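3.2 The board and the blocks

We should like to spend a little time on the materials, as colleagues who have tried sorting tasks of their own will know how much depends on them, and how seldom they get more than a line in print. Our first blocks were a mixed lot gathered from cupboards at Drultthorpe, and they were charming, but they varied so much in size and finish that people sorted them by age and wear (quite sensibly, we thought!) when we had hoped they would sort by shape or colour. Si-eun Byun therefore put together the Mallet set, in which plain shapes come in a few strong colours, and in which two blocks may share a colour while differing in form.

The surface mattered more than we had expected. On a dark cloth the blue pieces were slow to find, and blocks pushed along it tended to drag. We settled in April on a large board of pale maple, which is kind to the eye and lets every colour stand out, even where the grain is at its waviest. Figure 2 gives an idea of a spread-out arrangement, with the blocks over the far half of the board and the near half left for sorting into.

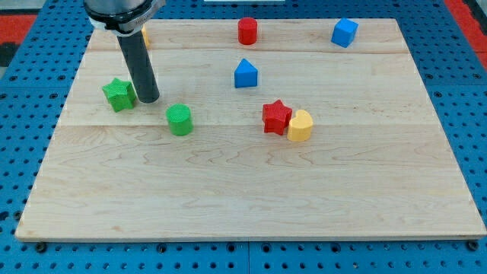
Figure 2. Coloured blocks on the maple board, among them a red cylinder, a blue cube and a blue house-shaped block.

Of the 1000 arrangements we drew up, 983 were kept for the analysis; the remainder had blocks so close together that Solène Poulain, who checked each one with great patience, could not say where one group ended and the next began. The house shape deserves a word of its own, as some people called it a house and others an arrow, and we accepted either name throughout.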